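I cleared off the kitchen table last month and told myself it would stay clear. It didn't. By July it had gone back to being the place where everything lands between the sink and the drawer.

Mercy Mussa asked in the comments how I keep a small kitchen in order, so this is the reply. I don't have a system. I do the table first and the sink second, usually at 18 minutes on the timer, and whatever is left when it goes off waits until after supper.

The table has a pink cloth cover on it. It has a big brown stain and I've given up on that. I tried baking soda, then dish soap, then a powder from Kaewsai that smelled like a swimming pool. If you know something that works on an old stain, tell me. I'd rather not buy another cover.

Chopsticks and spoons go back to the sink to be washed together. I use the steel colander for the small stuff so nothing slides into the drain. The sauces stay out on the counter next to the sink because I cook with most of them every day. I know the bottles would look better in a cabinet. The chili powder should at least be in a jar, and I have one somewhere.

The slicer and the strainer hang on the wall. Hooks were the best thing I bought for this kitchen, and I got a pack of them at Retholm for very little. 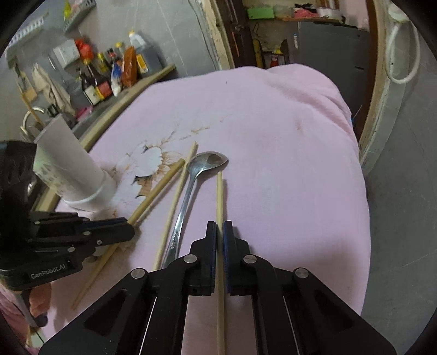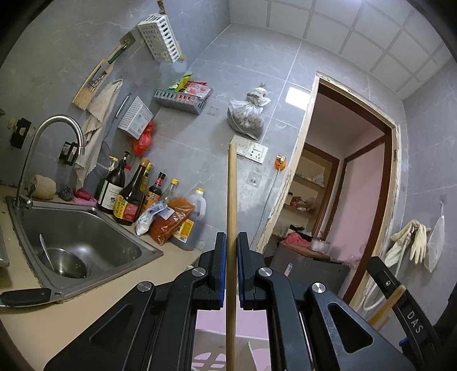
The table with its stain, then the sink and the sauce bottles.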